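Werkstattbuch / Leuchten und Textil
Februar, Eintrag der Werkstattleitung
2 Kommentare · 696 Aufrufe

Betr.: Neubespannung der Schirme aus dem Bestand Gatier, Fortsetzung

Die Arbeiten an den Trommelschirmen wurden um 9:20 Uhr wieder aufgenommen. Gegenstand des heutigen Eintrags ist die Verklebung der Längsnaht, die beim ersten Muster nach dem Aushängen Wellen gezeigt hat. Der Bezugsstoff stammt aus der Lieferung Katene, Rolle 2, und wurde vor dem Zuschnitt über Nacht ausgerollt gelagert. Die Zuschnitthöhe beträgt 273 mm einschließlich der Zugabe für beide Ringe.

Der Kleber von Gonora wurde dünn mit dem Spachtel aufgetragen, die Überlappung angedrückt und mit einer Holzleiste beschwert. Nach dem Lösen der Leiste lag die Naht auf der gesamten Höhe plan. Am unteren Ring ist der Stoff auf einer Strecke von wenigen Zentimetern leicht verzogen; die Stelle wurde mit Bleistift auf der Innenseite des Umschlags markiert. Eine Korrektur ist vorläufig nicht vorgesehen, da der Verzug bei eingeschaltetem Leuchtmittel nicht auffällt.
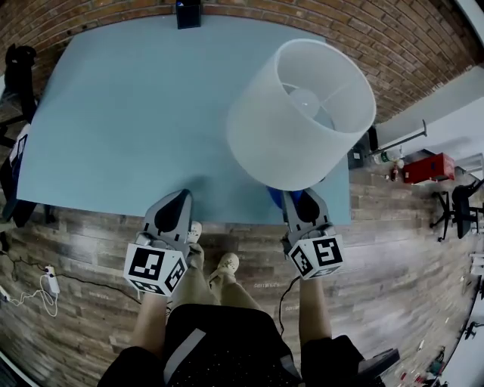 Zum Umschlag am Ring ist Folgendes festzuhalten. Die bisherige Arbeitsanweisung sieht vor, den Stoff zuerst oben und danach unten einzuschlagen. Beim zweiten Muster wurde die Reihenfolge umgekehrt. Der Stoff ließ sich hierdurch gleichmäßiger spannen, allerdings musste am oberen Ring an den Speichen dreimal eingeschnitten und nachgeklebt werden. Ob der Aufwand bei der gesamten Serie vertretbar ist, bleibt zu prüfen. Für Schirme mit sichtbarer Innenseite ist die alte Reihenfolge bis auf Weiteres beizubehalten.

Die Beleuchtungsprobe fand im verdunkelten Nebenraum statt. Verwendet wurde ein Leuchtmittel mit 400 Lumen. Die Naht zeichnet sich als schmaler, etwas dunklerer Streifen ab und ist bei der Montage zur Wand zu drehen. Klebereste waren im Durchlicht nur am Nahtende zu erkennen. Der Geruch des Klebers war am Nachmittag noch wahrnehmbar, die Muster verbleiben daher im Regal am Fenster.

Für den Auftrag Darkdale wird abweichend ein Schrägband am unteren Rand verlangt. Das Band liegt noch nicht vor. Die Kolleginnen und Kollegen der Näherei werden gebeten, vor Eingang der Ware keine Zuschnitte anzufertigen, weil die Zugabe von der Bandbreite abhängt.

Offene Punkte:
– Verzug am unteren Ring nach der Trocknung erneut messen
– Arbeitsanweisung Umschlag um die Variante zwei ergänzen
– Spachtel ersetzen, die Kante ist ausgebrochen
– bei Gonora Datenblatt zur Temperaturbeständigkeit anfordern

Arbeitsende 16:40 Uhr. Der Kleber wurde verschlossen und in den Gefahrstoffschrank zurückgestellt.

Kategorie: Werkstattpraxis, Lampenschirme
Beitrag teilen (2)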